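Chapter 4
Choosing a Gripper: Why the Boring Tests Matter Most

Before you read any further, go and find a roll of paper towel and pull it off its holder with one hand. Do it slowly. Notice how much your fingers give as they close, and how you tip the roll a little without ever deciding to. Now do it again with two rulers taped to your thumb and forefinger, and try not to swear.

I start every gripper course this way, and I've watched plenty of confident people chase a roll across the floor. The arm you bought can be lovely, the controller can be quick, the cameras can be sharp as you like, and the whole lot will still come down to what happens in the last few centimetres between the fingers and the thing. So we're going to spend this chapter on fingers.

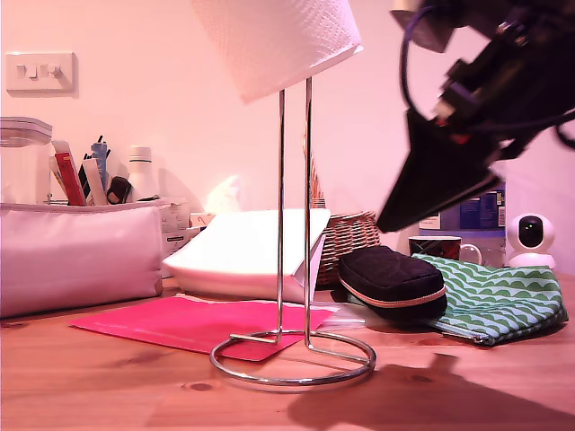 Chapter author: Graça Caldeira
Griltville Robotics Workshop
Reading time for this chapter: one long cup of tea

When I began comparing grippers I did what everyone does, and bought a set of nice machined test blocks. Cubes, cylinders, a wedge, all the same grey plastic. I ran them for weeks and got beautiful numbers. Then I put the winning gripper on a real desk and it couldn't cope with a pencil case. I still have the blocks (they make good doorstops) but I don't choose grippers with them any more.

What I use now is a desk with stuff on it. Pouches, a basket, a stack of napkins, things with zippers, things with handles. Most of it never gets touched during a run. It's there to be in the way, and being in the way is a job. A gripper that does well on a bare table might be far too fat at the knuckles to get down between a mug and a box, and you won't find that out until there's a mug and a box.

In this chapter we compare two sets of fingers on one arm. The first is the Calado, a rigid finger with a flat face and a narrow tip. The second is the Pruno, which is wider and has a springy pad that wraps a bit as it closes. Both bolt to the same wrist, and both run off the Cloditz controller you set up in Chapter 3. If you skipped Chapter 3, go back, I'll wait. You need the force limit working before you try any of this, or you'll be buying a lot of napkins.

4.1 What we're asking the gripper to do

The main task is the paper towel lift. The roll sits on an upright wire holder, and the gripper has to come in from one side, take hold, raise the roll clear of the rods and put it somewhere sensible. It sounds like nothing. I picked it after trying dozens of other household jobs, for reasons you'll bump into yourself once you start.

First, the roll squashes. Squeeze too lightly and it slides out, squeeze too hard and you've crushed the tube in the middle, and then it binds on the holder and the whole stand comes up with it. Second, the roll is usually bigger than the gripper opening, so a lot of grippers can't go round the outside at all. They have to pinch an edge or press in against the side, and that means the weight hangs off one side of the grip. Third, the holder doesn't want to let go. Any tilt on the way up and the inside of the tube rubs on the metal.

That third one deserves a proper look. Students tend to watch the fingers during a lift, and I'd much prefer you watched the roll. Where's it leaning? Is it leaning more as it goes up?
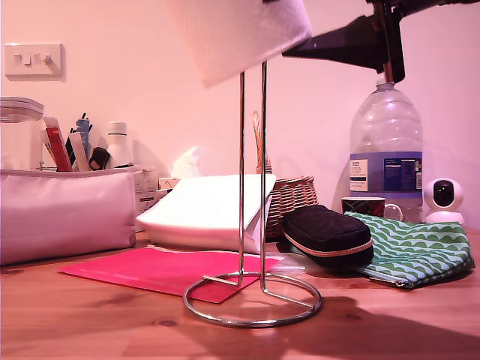
Figure 4.1 Mid-lift on the paper towel task. The roll is held at its right side and has tipped over the holder.

A tilt like that isn't a fail by itself. You'd tilt it too. What we care about is whether the tilt settles or keeps growing, and you can't tell that from a single still, so record the whole lift and step through it afterwards. I mark the angle at the start, at the halfway point and at the moment the tube clears the top of the rods. A protractor held against the monitor is fine. I did it that way for years and my results came out the same as when I finally wrote a script for it.

4.2 How many lifts is enough?

More than you'd like. My first comparison used four lifts per finger set, and I wrote it up with great enthusiasm – the Calado won every one! Then I ran 36 and the two were level. When I got up to 100 the Pruno had crept ahead, mostly because it was kinder to the tube.

I don't think you need to go to 1,000, although I know people who have. For the exercises here, do 36 lifts with each finger set, and swap between the two in blocks of four. Don't do all of one and then all of the other. A roll that's been squeezed over and over gets soft around the middle, and whichever fingers go second will be working with a tired roll. Start a fresh one when you can feel the difference with your hand.

Write down every lift, including the embarrassing ones. If the fingers clipped a pouch on the way in, write that down as well, even if the lift went fine afterwards. Those little knocks tell you about the shape of the gripper, and they'll be worth a great deal to you in section 4.5, when we talk about getting into tight spots.

4.3 A word about light and shadow

Your arm throws a shadow, and it moves when the arm moves. If your controller is using a camera to find the edge of an object, that shadow can wander straight across the very edge it's looking for. I lost most of one November to this. I'd blamed the fingers, then the cable, then the wrist, and all along the camera was steering towards a dark patch on the table.

So before you compare anything, run the arm through its whole path with the fingers open and nothing to pick up, and watch the camera picture the entire time. Look for the spot where the shadow falls longest. Then either shift your lamp or shift your target, and leave both alone until you've finished with both finger sets. Changing the light halfway through is the quickest way I know to ruin a good afternoon's work.

Put some tape down to mark where the holder's base goes, too. Colourful tape is best, in a colour that none of your objects share.

Before moving on to 4.4 you'll want the Calado fitted, the force limit at its lowest setting, and a spare roll within reach.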